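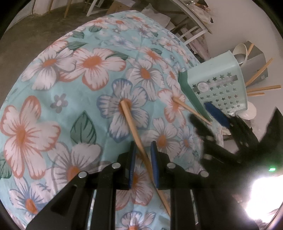

Chopsticks on the flowered tablecloth.

I stopped eating lunch at my desk in December, and I've kept it up longer than I thought I would. I work from home four days out of five, so there was never a good excuse for it. The kitchen is 24 steps from my chair.

The old routine was a sandwich over the keyboard with the mail open. I would finish and not remember eating. By three I was in the cupboard looking for crackers.

Brijesh Dhillon, who I used to share an office with, told me he blocks out 30 minutes on his calendar and treats it like a meeting. I copied him. Mine is at half past twelve and it's called "Hubáček" after a client we both used to dread, so people leave it alone.

The rules are simple. Phone stays in the other room. Food goes on a plate or in a bowl, even if it's leftovers. I sit down. The radio is allowed.

Most days it's noodles or rice with whatever vegetables are left, and an egg. I cook a big pot of rice every three days or so and keep it in the fridge. Soup when it's cold. I tried making a proper menu for the week and gave up on it after two weeks - I never wanted what was written down.

I've missed some. There was a bad stretch when the Ullora project was due and I ate standing up, or didn't eat until four. I mark the lunches on the wall calendar with a pencil tick, and last night I added them up and got 91.

The crackers are still in the cupboard, same box. I should probably check the date on it.

Next I want to sort out breakfast, which at the moment is coffee and then more coffee. If you have something that takes under ten minutes and isn't oatmeal, leave it in the comments.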